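CLUTMONT INSTITUTE NAMES MAN-LOK CHIEN TO LEAD MOLECULAR BIOLOGY PROGRAM

Clutmont, 01/08/2018 - The Clutmont Institute has named Man-lok Chien as head of its molecular biology program. Chien takes over from Delwyn Trevaskis, who retired in June after 20 years in the post.

Chien, 61, has worked at the Institute's Wogan campus as a senior scientist and has published 122 papers, most of them on how cells find and fix breaks in DNA. The appointment was approved by the Institute's board at its last meeting and takes effect right away.

"I have been lucky to work down the hall from Delwyn for a long time, and I know what I am taking on," Chien said. "The program is in good shape. My first job is to keep it that way and to get the yeast work finished and written up."

The yeast work is a long study of DNA repair that began under Trevaskis. The group has collected 3039 strains, each missing or carrying a change in a known gene, and has tested how they recover from damage caused by ultraviolet light. The strain collection is kept in freezers at Wogan, with a second set stored at the Drinditz building.

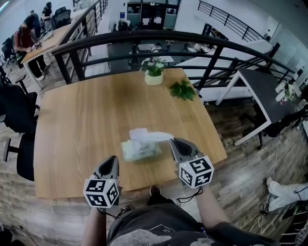 Chien plans to open the collection to outside labs. Requests will be handled through the program office, and labs will pay shipping only. A list of strains with growth notes will be sent on request until the online catalog is ready.

Chien studied chemistry before moving into biology as a graduate student. Early work dealt with the enzymes that cut and rejoin DNA strands in bacteria. Later papers moved to yeast and then to human cells grown in culture. Chien has also taught the Institute's summer course in genetics, and will keep teaching it.

Trevaskis joined the Institute as a zoologist and spent several years on the chromosomes of freshwater snails before being asked to build a molecular biology group. The program had two benches and a borrowed centrifuge when it started. It now has seven research teams on two sites.

"Man-lok reads everything and forgets none of it," Trevaskis said. "I was asked for a short list of people who could run the program, and I sent in one name."
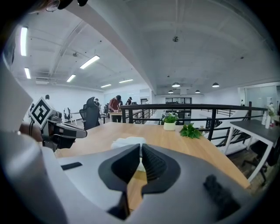 Trevaskis will keep a desk at Wogan and is working on a history of the snail studies. The notebooks from that period have been given to the Institute library and can be seen by appointment.

The Institute will also rename its yearly lecture in genetics the Dirkier Lecture, after the building where the program was first housed. Chien will give the first lecture under the new name in the fall. The talk will cover DNA repair and aging and is open to the public. Seats are free but must be reserved through the program office.

About the Clutmont Institute
The Clutmont Institute is a nonprofit research center for the life sciences. It supports work in genetics, cell biology and zoology, and trains graduate students and visiting scientists.

Media contact: Press Office, Clutmont Institute, Wogan campus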